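Srithong draw rules changed after terminal fault delayed ticket checks

The operator of the Srithong regional lottery has changed the way winning tickets are validated, following a fault that left 43 shops unable to confirm prizes after a midweek draw.

The new procedure applies to all draws from 29th February. Under it, a retailer whose terminal cannot reach the central system will issue a printed holding receipt carrying the ticket's serial number and the time of presentation. The receipt does not confirm a win. It records that the ticket was presented within the claim period, and the player keeps both papers until the check can be completed.

Salamatu Laryea, head of draw operations, said the fault lay in the link between the shop terminals and the validation server run by Estico, the lottery's systems contractor. The draw itself was not affected. Ticket sales had closed at the normal time and the numbers were recorded before the link failed.

"The entries were sealed and the result stands," she said. "What failed was the means of reading a ticket against that result in certain shops. Players there were told to come back, and they had nothing in writing to show that they had called."

Eight of the tickets presented during the fault were in the last day of their claim period. All have been accepted as valid claims, using the terminal logs as proof of the date.

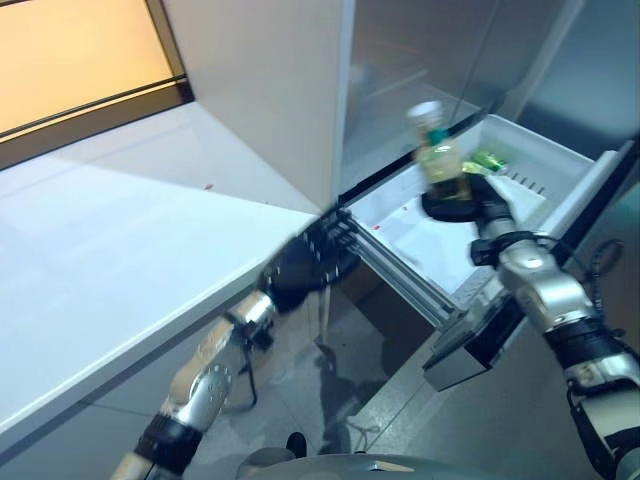 2 min read

Prizes in the lowest two tiers can still be paid over the counter once the link is restored. Anything higher must be claimed by post or at the operator's office, as before. The claim period remains 92 days from the date of the draw, and a holding receipt extends it by 18 days for the ticket named on it.

Estico has traced the fault to an expired security certificate on one of two relay servers. The second relay should have taken the traffic but had been set to accept connections from Stema terminals only - the older Josico units were refused. Both relays now accept either type, and certificate dates are checked weekly.

Imke Wunderlich, who audits the draws, has asked for a full test of the standby relay before the September rollover series, when ticket volumes are at their highest. The test will be run outside selling hours with a set of void tickets from each prize tier.

Players who were turned away during the fault and have not yet returned should take the original ticket to any Srithong retailer. Photographs and photocopies of tickets are not accepted. Tickets that are torn or faded can be sent to the claims office for manual checking, provided the serial number is legible.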